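Surachet Wiriya
April 25, 2019

Spent the afternoon sorting out the broom corner in the back hall at Vivalberg. Short thread.

It had been on the list since February. Mops, brooms, dusters, one snow brush, all leaning in a heap behind the door.

First job was pulling everything out and throwing away what was done for. Two mop heads went straight in the trash.

The wall rack is a Trikix, 14 dollars, with 5 clips. It went up with the screws it came with. I set it high enough that the long handles clear the baseboard.

Next, the handles themselves. I wiped each one down before hanging it.

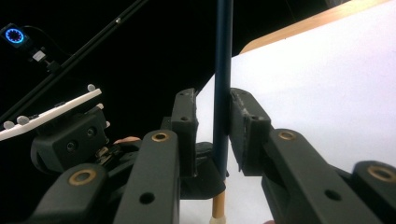 Long handles go on the left side of the rack, short ones on the right. The dark blue one with the tan wood at the lower end and the off-white cap is staying. I like a bit of bare wood on a handle.

Dustpans are still on the floor. I need a hook for those and will get one tomorrow.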